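Home | Stories | Poems | Archive | Submit | Contact

Filed under: Short Fiction, Sports

The Patch

The man from Ruotsalainen had brought his own extension cord, and I held that against him from the start. People who bring their own extension cord have been in a lot of rooms like mine.

"Onni Eskola," he said, and shook hands with me and then with Liviu, who was lying on the treatment table with an ice bag on his shin and had to do it left-handed.

I had been the athletic trainer at Povden for 23 years. I'd been sold magnets in that room. I'd been sold copper socks, a chair that hummed, and a drink that turned a whole relay team's lips green the morning of a conference final. So I sat down on the stool and told Mr. Eskola he had until practice.

He opened a flat case. Inside was a row of gray patches, each one the size of a postage stamp.

"Zukcombe," he said. "You wear it on the skin over the bone. It tells you a stress fracture is coming before it comes."

"How long before?"

"In most athletes, two weeks."

"And in the rest?"

He smiled as if I'd said something about the weather. "We tested it on 2,274 runners."

"Tested it how?"

"They wore it."

Liviu laughed at the ceiling. Liviu Hodoroagă was the best miler I ever taped, and he had been hurt in some part of his legs every season since he got to us. He wanted that patch. I could hear it in the laugh. He'd have worn a live crab on his shin if somebody told him it would get him to the start line.

"What happened to the runners who got the warning?" I asked.

"They rested."

"Did they get fractures?"

"No."

"So how do you know they were going to?"

Eskola unplugged his extension cord from the wall and plugged it back in. I don't think anything was wrong with it. "Coach," he said.

"I'm not the coach."

"It's the same technology they use at Kendari."

Kendari had beaten us six years straight, so that was a good card and he had saved it. I asked what Kendari paid. He said he couldn't discuss another school's arrangement. I asked what we would pay. He said $829 a runner for the season, and the app was free.

I told him no thank you. He left one patch on the counter anyway, next to the tape, and a brochure under it. "For the young man," he said. "No obligation."

I put it in the drawer with the magnets.

The next morning the drawer was open a crack and the patch was gone. I didn't ask. I'm writing this down partly because I didn't ask.

For nine days Liviu ran well. He ran so well that the assistants started standing at the rail with their hands in their jackets, not talking. He quit coming in for ice. When I stopped him in the hall he said the shin was great, he was green across the board.

"Green?"

He pulled down his sock. There it was, the size of a stamp, stuck over the exact spot I'd been pressing my thumb on since September.

"Does it hurt when you hop?"

"It says I'm fine."

"I asked if it hurts."

He had to think about it. That bothered me more than anything the salesman said. He looked at his phone first, then down at his leg, and then he hopped, once, holding on to the water fountain. His face stayed still. He was careful about it.

"Not really," he said.

I sent him for a scan. He was angry and I let him be angry. The radiologist called me at my desk while I was eating a sandwich, and said there was a gray area, she wouldn't call it a fracture and she wouldn't call it nothing. Could be old. Could be coming. How was he feeling?

"Green," I said.

I sat him out of the conference meet. He watched from the third row with his hood up. The race went slow, a race he could have won in his sleep, and a Kendari kid took it with a kick I wouldn't have called fast. I checked that kid's shins when he walked by for his medal. There was nothing on them but mud.

Eskola phoned that week. He had heard. He wanted to know whether Povden would like to be listed as a success.

"He had a green light the whole time," I said. "I'm the one who stopped him."

"And no fracture."

"No fracture."

"So it was right," said Eskola.

I looked at the phone for a while. I was 41 when I took this job and I thought by now I would be able to tell. Liviu was out on the back straight, jogging, and from the window I couldn't see whether he was favoring the left.

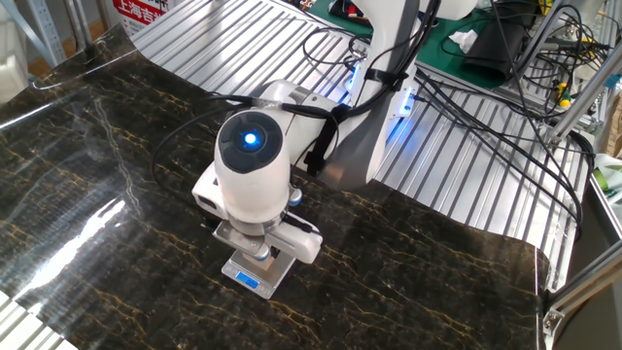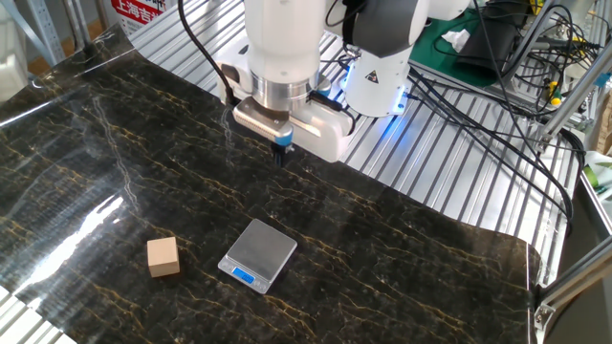
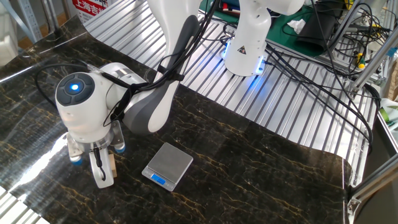
White robot arm and gripper over a dark work surface, three views.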